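Hand-Guided Demonstration of Soft-Object Sorting – Project Report
Natália Paiva, November 2021

3. Data collection

The Kurkach dataset consists of demonstrations recorded with hand-held grippers. The operator moves the gripper directly, and the trajectory is recovered afterward from the onboard camera. Joystick control was tried in April and dropped: the operator had no feel for how far a soft item had been squeezed. The task is to pick up a hair tie or similar ring and put it in a shallow tray on a bed. We planned 500 demonstrations and kept almost all of them.
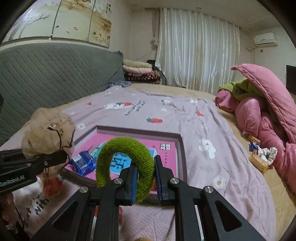
Each demonstration starts with the fingers open and ends with a release. Grip width was logged with the pose. Runs were limited to 30 seconds, and a run was discarded if tracking was lost near the curtain – plain, bright surfaces gave the tracker few features. The two-gripper runs were labeled separately, one file per hand, and aligned by timestamp.

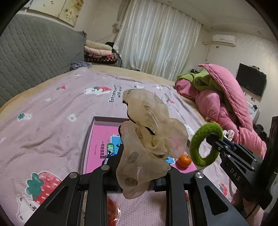 Figure 2. Two-gripper run: sheer beige scrunchie in one gripper, fuzzy green ring on the tip of the other.

Sheer fabric was harder to label than plush. Its outline changes with every small motion, so the grasp point was marked by hand in 100 runs and interpolated in the rest. The marked runs were used as the validation set in Section 4.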